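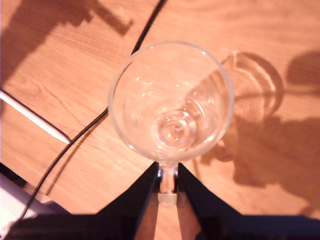

Stemmed glass, held by the stem.

2019-07-05
Went to the open day at Sonent with Francine Desjardins. We got there early and still waited 15 minutes to sign in. They had the arms working with glassware on a wooden table, under a strong warm light.

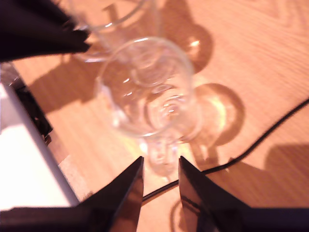

Reading time: 1 min

Clear glass is hard for the cameras, the man from Haugland told us – they pick up the shine and the shadows along with the glass. He has been on the project for seven years. I asked about the fingers and he said they change them often.
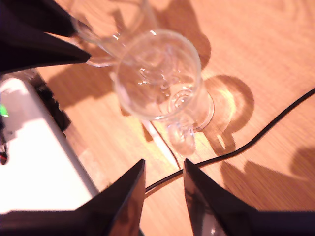
Fingers near the handle of a glass mug.

Francine liked the mugs best. I would have watched the wine glass longer, but there were 10 people in our group and we had to move along. Coffee afterward was fine. Took a Drollo leaflet for Dad.

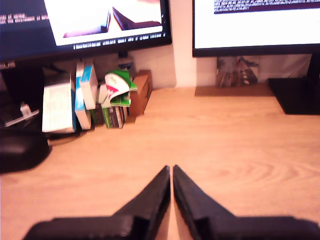 Can anyone go to the next one? Visitors have to sign up first, and the list for August opens next week.

Home by dinner. Need to send Francine my half of the parking.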